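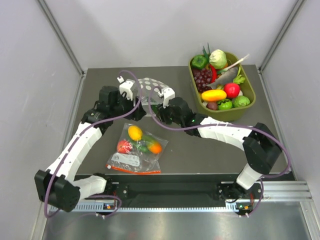 Does anyone know if the Gedska arson case is still being heard in August?

Last I heard it's been put back, and the new date hasn't gone up on the court list yet. My cousin was meant to be a witness and got a letter telling her to stand by.

honeylyn_o

Put back AGAIN? That's 2 adjournments now. The lad was 17 when the warehouse went up, he'll be drawing his pension by the time they get a jury in!

noel.ignacio

Bit unfair, Honeylyn. His barrister only got the phone records last month, 1,736 pages of them. I'd want time to read that lot too if it was my son in the dock, and I did sit in on the first hearing, so I saw how thin the file was

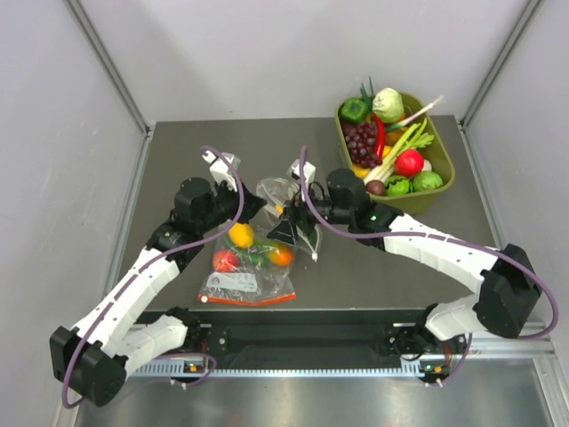
and the judge wasn't happy with the prosecution either, she told them so. Went on till nearly lunch.

TalaR

Sorry Noel, don't agree. The family who lived over the Fajardo bakery lost everything and they're still waiting.

Comments (2)

Alfredo Calimlim: Tala's right, think of the family.

Omar A H: Is the public gallery open to anyone or do you need to book?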